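Plikness shared workshop: arm build FAQ
Updated 2023-06-13

What is the project?
A tabletop arm that picks up soft food and puts it in a bowl. We build it at the Plikness workshop in the evenings, using a secondhand arm and parts we make or buy ourselves.

What did it cost?
2,329 dollars so far, counting the arm, the gripper and two replacement cables. Bench time is covered by membership.

Which software do you run?
Pultus for motion and Araya for the camera side. Both run on one old desktop under the bench. Our settings files are on the workshop share in the folder called Raklow, which was the name of the first version.

Why strawberries?
They bruise easily and no two have the same shape. Foam blocks taught us very little about grip force. We do the runs on a plain white table with a pink plastic bowl as the target.
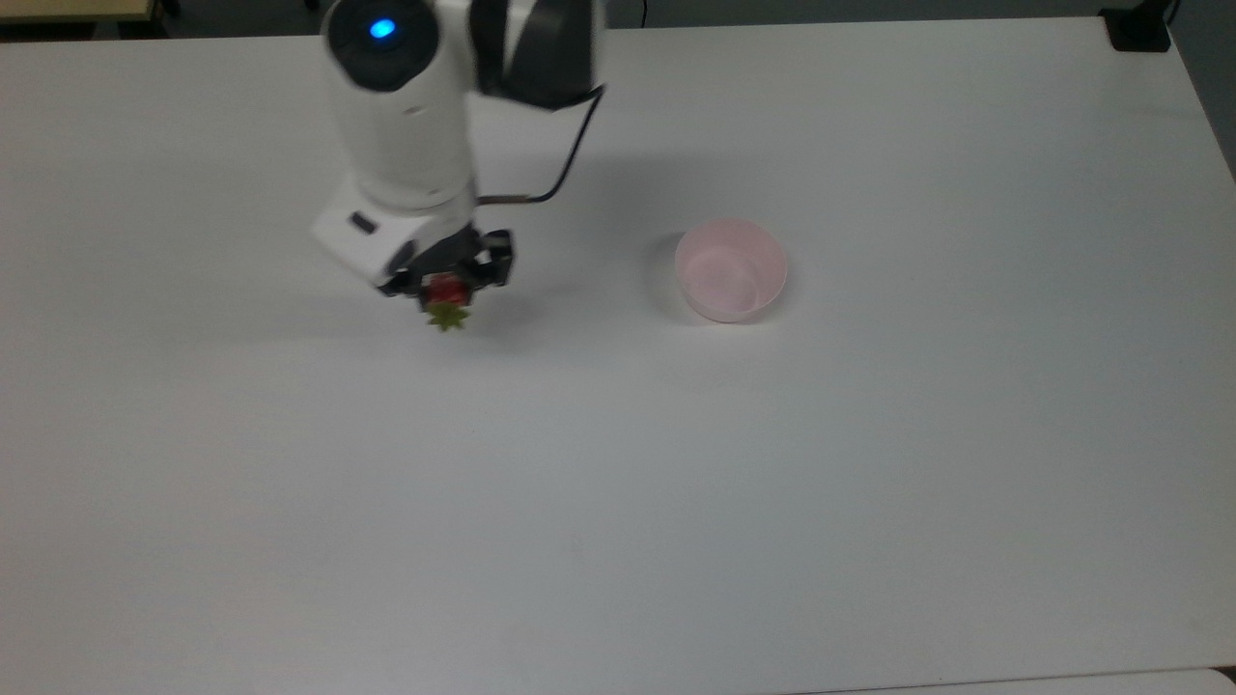

One member, writing on the workshop list, asked whether we should drop the parallel gripper and go to soft silicone fingers. The same message said that hard fingers will always mark ripe fruit, however low the force is set, and that casting a silicone pair takes one weekend. We plan to try a cast set in July. Until then the hard fingers stay on.

How many picks have you logged?
106. We write down the force setting and any bruising after each one. Please keep using the paper sheet by the door.

How fast does it move?
We cap it at 20 percent of full speed whenever people are in the room. Don't raise the cap without asking on the list first.

Can I use the arm for my own project?
Yes, after the safety session. Book a slot, save your settings under your own name, and put ours back when you finish.

The cable by the wrist snags. Is there a fix?
Leave slack in the loop and check it through the whole range before you start a run. A printed clip is being worked on.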